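# Tシャツを37枚たたんだら、指がつりました

洗濯物をたたむのは得意なほうだと思っていたんです。実家がクリーニング屋で、小学生のころから父の横でタオルを重ねていましたから。なのに今回、Tシャツ1枚に2分近くかかりました。しかも袖が片方、内側に入ったまま!

おじゃましたのは、家事をするロボットの学習を手がけるバーナイン(Birnine)の実験フロア。「テレオ(Tereo)」というプロジェクトで、人が布を扱うときの動きをひたすら集めています。取材のつもりで行ったら、受付でスリッパと一緒に同意書を渡されまして。名前の欄の下に「作業経験:有・無」。無に丸をつけました(クリーニング屋の娘としてはちょっと悔しい)。

## 手をグリッパに替える

案内してくれたのは、データ収集の現場をまとめるイルハム・ヘルミーさん。早口で、歩くのも速い。

「まず持ってみてください。重いのは最初だけ、と言いたいんですけど、最後のほうがもっと重いです」

渡されたのは、手で握る白いグリッパが両手ぶん。握ると先の黒い部分が閉じて、ものをはさめます。つまり自分の指は布にさわれない。襟の縫い目がどこにあるのか、布が1枚なのか2枚重なっているのか、いつもなら指先が勝手に教えてくれることが、まるでわからなくなるんですね。

最初の課題は「丸まったTシャツを広げて、たたんで、手前に置く」。広げるところで、もうつまずきました。裾だと思ってつまんだら袖で、引っぱると全体がねじれる。つまみ直すと今度は下のシーツまで一緒にはさんでしまう。ベッドの上でやるのがまた難しくて、机と違ってマットレスがふわっと沈むんです。

「シーツをつまむの、みんなやります」とヘルミーさん。「消さないでおきますね、その回も」

え、残すんですか。

## 失敗も持って帰る

ここが今回いちばん聞きたかったところ。てっきり、上手な人のお手本だけを集めていると思い込んでいました。データの整理を担当しているブシュラ・エル・ハティブさんに、お昼のサンドイッチを食べながら教えてもらいました。

「きれいに始まってきれいに終わる例しかないと、機械は少しずれたときに困ります。シーツをつまんで、あ、と気づいて、放して、もう一度つまむ。そこまで入っている回はありがたいです」

ただ、なんでも残すわけでもないそうで。途中でくしゃみをしてTシャツを放り出した回(わたしです)は、使わない側の箱へ。カメラから手元がずっと外れている回も同じ。判断に迷う回には黄色い印をつけておき、夕方に二人で見直して決めるのだとか。

その日までにテレオにたまっていたTシャツの例は3526本。うち943本に、つかみ直しの印がついていました。一覧を見せてもらうと、ファイルの横に短いメモがあるんです。「左袖、二度目で成功」「襟の向き逆」「静電気」。静電気って。冬になったら増えそうですよね、と言ったら、エル・ハティブさんは真顔で「加湿器を申請しています」と答えました。

印をつけるのは今も人の仕事です。再生速度を倍にして、つまんだ瞬間と放した瞬間にキーを打っていく。わたしも隣で少しやらせてもらいましたが、どこからを「つまんだ」とするかで手が止まります。布にふれたとき? 閉じきったとき? 布が持ち上がったとき? テレオでは「閉じきったとき」に統一していて、それが決まるまでに作った分は全部つけ直したそうです。エル・ハティブさんはその話をするとき、サンドイッチを置きました。

## しわは毎回ちがう

午後はチャイワット・オンスリさんの担当時間。もともとホテルの客室係で、シーツの角を直すのが異様に速い人です。課題と課題のあいだに、彼がTシャツをくしゃっと丸めてベッドに落とす。これが地味に大事な仕事でした。

「自分で丸めると、たたみやすく丸めちゃうんですよ。無意識に」

たしかに、わたしが自分で丸めたときは襟が上に来ていました。オンスリさんのは容赦ない。裏返しで、袖が中に入っていて、しかも少しひねってある。落とす場所も、手前、奥、斜めと変えていきます。丸め方の決まりが書いてある紙もあるけれど、彼はもう見ないそうです。

シャツの種類も変えます。厚手、薄手、プリント入り、首まわりの伸びたもの。同じ青ばかり続けると、色で覚えてしまうかもしれないので、途中で白や縞に替える。白いシャツに替えた直後は、なぜか急に上手になった気がしました。襟の影が見やすいんだと思います。たぶん。

コツもだんだんつかめてきました。いきなり裾を探さず、まず端をひとつ軽くはさんで、もう片方の手で布をなでるように広げる。はさむ前に一拍止まる。急ぐと閉じる前に腕が動いてしまって、つるんと抜けます。このリズム、父がワイシャツの肩を合わせるときとよく似ていて、電話で話したら「機械が来るならアイロンから頼みたい」と言われました。

## 集めた動きの行き先

記録した動きは、フロアの奥に並ぶ車輪つきの移動ロボットのほうへ渡っていきます。人が握るグリッパとロボットの腕の先、はさむ部分の形をそろえておけば、人の動きを写しやすい。そのぶん人間のほうが窮屈な思いをするわけで、わたしの親指の付け根は3時ごろから文句を言っていました。

学習の側を見ているフーダ・エル=サイードさんに、わたしの37枚は役に立つんでしょうか、と聞いてみました。

「慣れていない人の動きは迷いが多いですから、そのまままねされると遅くなります。でも、慣れた人ばかりだと見られない布の形が出てくるんです。今日の袖が内側に入ったやつ、あれは初めて見ました」

ほめられた、と受け取っておきます。

じゃあ、いつロボットは上手にたためるようになるんですか。エル=サイードさんはちょっと考えて、Tシャツを広げるところまでなら見ていて安心できる日が増えた、と言いました。たたむところは、二つ折りの線がまだ斜めになりがち。靴下は別のチームに任せたいそうです(笑っていましたが、目は本気でした)。

帰りぎわ、オンスリさんがもう次の人のためにシャツを丸めていました。わたしは家に帰って、取り込んだままの洗濯物を自分の指でたたみました。速い速い。縫い目がわかるって、すごいことですよ。ただ、つまむ前に一拍止まるくせがまだ抜けなくて、夫に「何を待ってるの」と聞かれています。

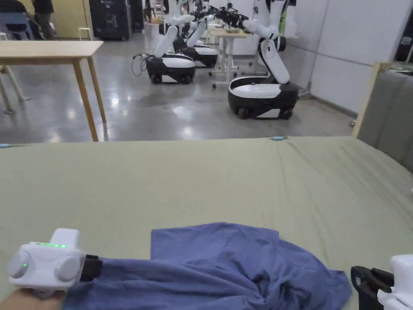

**バーナイン テレオ・プロジェクト データ収集チーム**

青いTシャツの端をグリッパではさみ、シーツの上で広げにかかる。くしゃくしゃの布は、どこをつまむかでその後の手数がずいぶん変わります。奥に見えるのが移動ロボットたち。収集作業の見学は10月も受け付けているそうなので、たたみ方に自信のある方はぜひ。指のストレッチをお忘れなく!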